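Bottled water 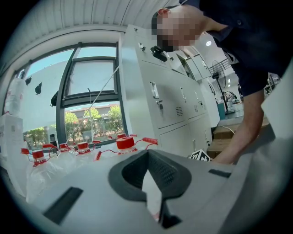

Drinking water sold in sealed containers, mostly plastic, sometimes glass, less often cans or cartons. May be still or sparkling. Sold in shops, from machines, on trains, at sports grounds and by the pallet to offices. Also kept in stores for emergencies such as burst mains and floods.

Types

Names vary from country to country and the rules behind them vary too. Spring water comes out of the ground at a known source and is bottled with little treatment. Mineral water also comes from underground and has a steady mineral content, printed on the label. Table water is the loose one – can be tap water, filtered, sometimes with salts put back in for taste. Purified water has had nearly everything removed, by distilling or by pushing it through a fine membrane. Tastes flat to many people.

Sparkling water may be fizzy at the spring or have carbon dioxide added at the plant. Some brands take the gas off at source and put it back later in the process. Labels ususally say which.

History

Water was carried away from holy wells and spas long before there was any trade to speak of. Stoneware jars first, then glass once glass got cheap. Spa towns sold it as medicine. Doctors sent patients to drink it on the spot and the patients wanted more of it at home, so bottling sheds went up next to the pump rooms.

The spring at Darholm is a fair example of the smaller sort. Bottled for local hotels in green glass, corks wired down, delivered by cart. The Cidetti works took over the lease and put in a proper filling line, able to do 2,000 bottles a day, a lot for a village with one road. An old ledger lists 1,194 crates sent out in a single August. Glass line shut later on, the shed is now a museum open in summer. See also Darholm (village).

Trade in most places fell off when piped water became safe and spas went out of fashion. Plastic brought it back. Light, doesn't shatter, made on site from small blanks blown up in a mould.

Production

Water is pumped from a borehole or taken from the mains, held in a tank, filtered. Many plants then use ultraviolet light or ozone against germs. Bottles are rinsed, filled and capped in one machine, then labelled, date coded and shrink-wrapped. Samples go to a lab. Empty bottles take up a lot of room in a lorry, which is why most plants blow their own.

Rantala, a larger plant, runs 2 lines side by side, one still, one sparkling. Mikier does only the big refillable bottles for office coolers. These hold close to 20 litres, come back empty, get washed and go out again until they are scratched or cracked.

Taste

Depends mainly on dissolved minerals. Calcium and magnesium make water hard and give it some body. Sodium tastes salty if there is enough of it. Temperature matters as well, cold hides most faults. Ulises Marulanda, in his handbook for waiters, says to serve still water cool but not iced, and to open the bottle at the table. He also has a long chapter on glasses – not much followed outside hotels.

Storage

Best kept cool, dark and away from strong smells. Paint, petrol and cleaning fluids can taint water through thin plastic. Date on the bottle is mostly about quality, a sealed bottle past it may just taste stale. Once opened, keep in the fridge and drink within a few days. Shouldn't be frozen full, water expands and the bottle may split.

Waste and criticism

Main complaints are litter, the oil used to make the plastic, and the lorry miles. Most bottles can be recycled but plenty are not. Deposit schemes, where the buyer gets a small sum back for each empty, bring return rates up a good deal. Caps tethered to the neck are meant to stop them geting lost. Refill taps in stations and parks are another answer.

Price is the other complaint. Costs many times more than tap water for the same amount, even where the tap water is good.

See also

Borehole
Carbonated water
Deposit scheme
Spa town
Water cooler

Page last changed 19th April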